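Section 4: Hanging and Setting Up Your Drallum Blinds

Revised 2021-12-30

Good news first: if the brackets are already up (see Section 3), the hard part is behind you! Hanging the blind takes a few minutes, and it's a lovely moment when the slats drop into place for the first time.

Before you start

Lay the blind on a clean floor or bed with the cord side facing up. Leave the paper bands on the slats for now. They keep everything flat while you lift.

CAUTION: Blinds wider than 40 inches need two people. Lifting a long headrail from one end can bend it.

Hanging the blind

1. Open the little door on each bracket. It swings toward you and should click when fully open.
2. Hold the headrail level and slide it into both brackets together.
3. Push the headrail back until it touches the wall side of the bracket.
4. Close both doors. Give the rail a gentle tug to check that it's locked in.
5. Cut the paper bands and lower the blind all the way.

Note: On the Varklow bracket set, the doors close upward instead of sideways. Everything else is the same.

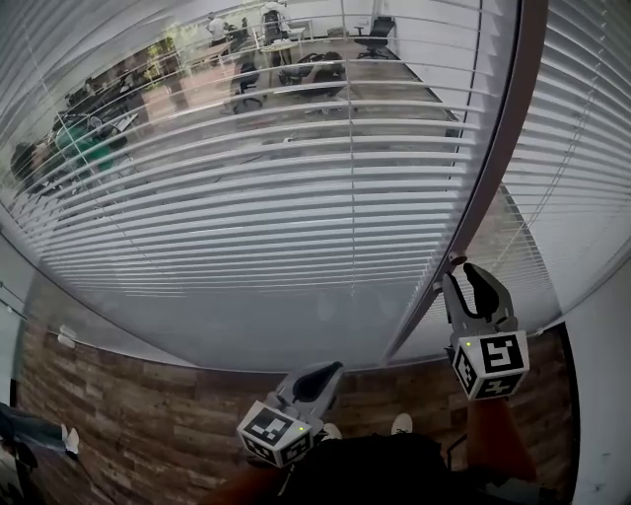
Setting the tilt

6. Hook the wand onto the metal loop under the headrail and slide the plastic sleeve down over it.
7. Turn the wand slowly until the slats are level. Stop when you feel it get stiff.
8. Try a few angles at different times of day. Tipping the room-side edge up usually gives you more privacy from people below, and you still get a surprising amount of daylight!

CAUTION: Never force the wand past its stop. The tilt gear is plastic and will strip.

Securing the cord

9. Screw the cord cleat to the wall, well out of a child's reach, and wrap the spare cord around it every time you raise the blind.

WARNING: Loose cords can strangle young children. Keep cribs, beds and chairs away from the window.

If the bottom rail hangs crooked

Lower the blind fully, pop out the round plugs under the rail and retie the knot on the low side a little higher. Small changes go a long way. If you need spare plugs, ask for part 434.

Section 5 covers cleaning.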